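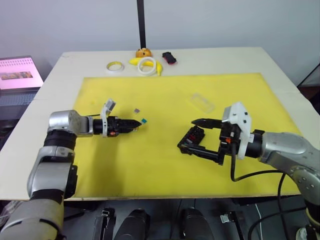 Teal block on a yellow mat.

Counting the Jasevik chapel closures: one incident or seven?

gravel_index
Posted 02/06/2018
I keep a spreadsheet of reported restrictions on minority congregations and I need a second opinion on coding. In September the district office in Jasevik sealed seven house chapels under one order. The order cites fire safety. The congregations say they were sealed for refusing to register. The Pulov Monitor lists this as seven incidents. The Curkadeck dataset lists it as one, with a severity score of 3. I have been following Curkadeck, but my totals for the region now look very low next to everyone else's.

northpew
Seven. Each chapel is a separate legal premises with its own congregation. If seven shops were burned on one night you would not call it one arson.

tabulator_k
Depends on your unit. Curkadeck's unit is the act of the authority, so one order is one row. Pulov's unit is the affected site. Both are fine as long as you don't add them together, and from what you describe you may have been doing that for the other districts. Check where the rows for the southern valley came from. I think those are Pulov.

gravel_index
You're right, the valley rows are Pulov. That explains part of the gap. I would still like a single rule going forward.

northpew
Then use sites. A reader who sees "1" for Jasevik will assume one building. The 600 people who worshipped in those chapels are not helped by a tidy row count.

tabulator_k
The 600 belongs in its own column. You can't fix a unit problem by picking the larger number. Also, where is that figure from? The only source I have seen is the congregations' own letter, and it doesn't say whether children are included. I would enter it with a source flag of "claimed."

northpew
It's from the letter. The district hasn't published any figure, so there is nothing to set against it. Flag it if you like, but flag the fire safety reason as "claimed" too. Both are statements by a party.

tabulator_k
Agreed on that. Stated reason and alleged reason should be two fields in any case.

ledgerline
I coded for a similar project for a while. We kept two tables. Table one was events, with the date, authority, legal basis and source. Table two was sites, and every site row pointed back to an event ID. Jasevik would be one row in the first and seven in the second. You report both numbers and state which is which in the table heading. It takes longer to set up, but the only real maintenance is when a site gets reopened.

gravel_index
How did you handle reopenings? Two of the seven have reportedly had the seals taken off.

ledgerline
End date on the site row. The event row stays as it is. Don't delete anything, or last year's totals won't reproduce.

northpew
I would want a second source before entering an end date. The Dekker bulletin said the same two were open, then ran a correction saying services were allowed in only one of them. Seals off and services permitted are different things.

gravel_index
I hadn't seen the correction. I'll add a status field – sealed, unsealed, in use – and leave both at "unsealed" for now.

tabulator_k
Add "unknown" as a fourth value. You will need it.

northpew
I still think the headline figure should be sites.

ledgerline
Put both in the headline. It's one extra column. If you post the sheet without names or street addresses I can check the valley rows against my old ones.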